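4.2 The plate and its gears

Of the assemblies in our collection, the gear plate is the one that people underestimate most cheerfully. It has few parts, it makes no noise, and it looks like something found at the bottom of a clock drawer. Participants who had just spent a long session on the Skustex hinge greeted it with visible relief, which in several cases did not survive the first few minutes.

The base is a flat metal disc with a large round hole through it and pegs standing up from its face. The gears are small steel spur gears, each with a plain bore. The job is to put the gears on the pegs so that their teeth mesh. The written instructions run to one sentence, and we received more complaints about that sentence than about the whole of the Sandetari manual.

We laid the work out on dark cloth in every sitting. An earlier round, held in April on a bare bench, had taught us that a dropped gear travels a surprising distance and prefers to finish under a radiator. Cloth stops this. It also creases, and a peg-sized crease under the rim is enough to set the disc rocking, so we asked people to smooth the cloth before starting. Most did so once and then never again.
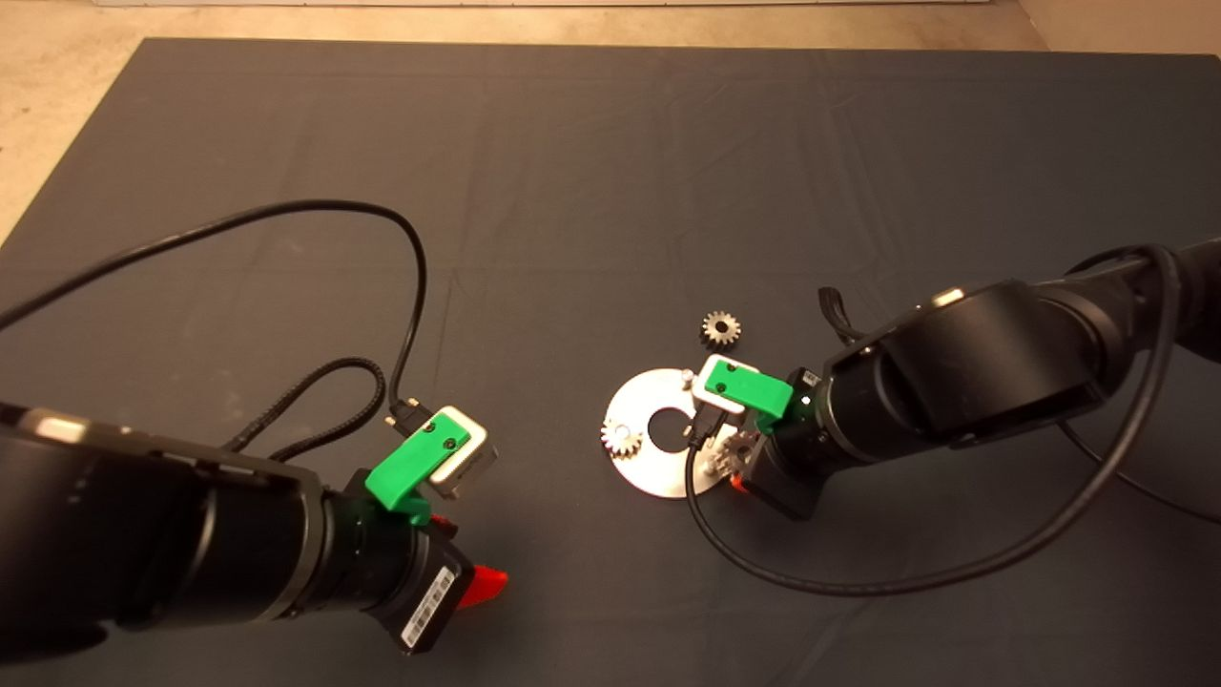
Difficulty came in two kinds. The first was finding the peg. A gear held by its edge hides the very thing one is trying to hit, and our participants tended to lower it with great confidence on to the metal just beside its target. The second was meshing. A gear may be perfectly centred over its peg and still refuse to go down, its teeth resting on top of its neighbour's. The cure is a small turn, perhaps half a tooth. The usual response was to push harder.

Of the 60 attempts we recorded, 19 included at least one spell of pushing harder. It worked twice, and we have not been able to decide whether to call that success.

Glare deserves a word, as it is missing from the earlier work on this task. Bare metal under a ceiling lamp has bright patches that shift whenever one leans over it, and a polished peg in the middle of a bright patch is easy to lose. Araya, who set up the room and sat through every session, noticed that the people who did best moved their heads more than their hands. We had no measure for this and record it as his remark. In the Wako series the plate had been painted matt grey, which may account for some of its rather flattering times.
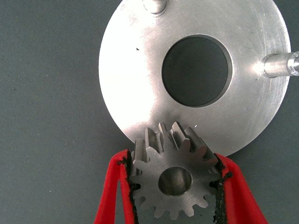 Figure 3. Steel spur gear held in front of the plate, with the large hole behind it.
This page was last changed on September 5, 2020.

The large hole needs a short defence. It plays no part in the task as we set it, and the drawing from Sornen does not say what it was for. Two participants tried to put a gear in it. Both withdrew the gear without comment, and we have coded these as exploratory.

We considered filling the hole with a blank and decided against it, partly for comparison with the older results and partly because we liked it. It does give the eye something to steer by. Asked afterwards how they had kept their bearings on an otherwise plain disc, people mentioned the hole far more often than the pegs, although the pegs were where the gears had to go. Section 4.3 returns to this with the slotted base, where the matter is less amusing and the parts are considerably easier to lose.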